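We use cookies to keep this site working and to count visits. Accept all | Manage settings

Teleoperated demonstration work, Rerkville site: progress to the end of September

Prepared by Nermina Petkov for the Dosham programme office

Work package 2 covers the collection of two-arm demonstrations on kitchen objects and the training of a first policy from them. Collection began later than planned, after the leader arms were returned to Kasten for new wrist encoders. The lost time has been partly recovered by running a second operator in the afternoons.

The set now holds 215 accepted demonstrations. Luana Barros and Kalkidan Tufa recorded most of them, both working by remote control from the leader station. Hand guiding was tried at the start and dropped for this package: with both arms to move at once, one person could not keep the two paths in step, and the operator's hands blocked the camera view. It remains in use for single-arm fixture tasks under work package 1.

Sixteen demonstrations were rejected on review. Nine of these were grasp failures on the cup, where the operator closed the gripper before the fingers were square to the side wall. The others were recording faults, mainly dropped joint data on one arm. The logging fault was traced to a buffer setting and has not come back since the change.

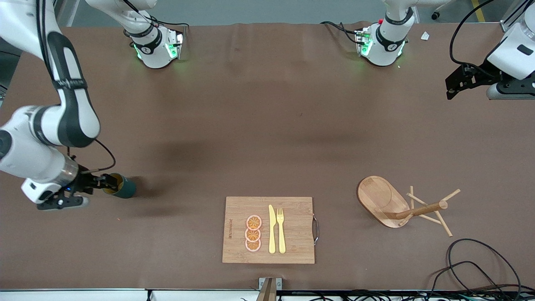 Figure 1. Two-arm cell with the cup held on its side in the right gripper; the left gripper is open.

The cup has proved the hardest object in the set. When it is tipped, small errors in wrist angle at the leader station become large errors at the rim, and operators tend to correct in short jerks that the policy then copies. Danica Stan has added a low-pass filter to the wrist channels and reduced the motion scaling during the tilt. Operators report that the arm now feels slower but easier to place – the cost is a longer demonstration. Flat items such as the cutlery are still picked with a fixed approach height, which will be relaxed once the cup results are settled.

Training runs use Lisa, our in-house imitation code. The first policy reaches the cup reliably but hesitates before closing the gripper. We believe this reflects differences between operators in how long they pause at that point. Ljubica Živković is preparing a short written procedure so that pauses are handled in the same way by everyone.

Spending is within budget. The one open risk is the supply of spare gripper fingers, for which Kasten has not confirmed a delivery date. Work for the next period is to re-record the rejected cup demonstrations with the filter on, retrain, and report success rates for each object separately.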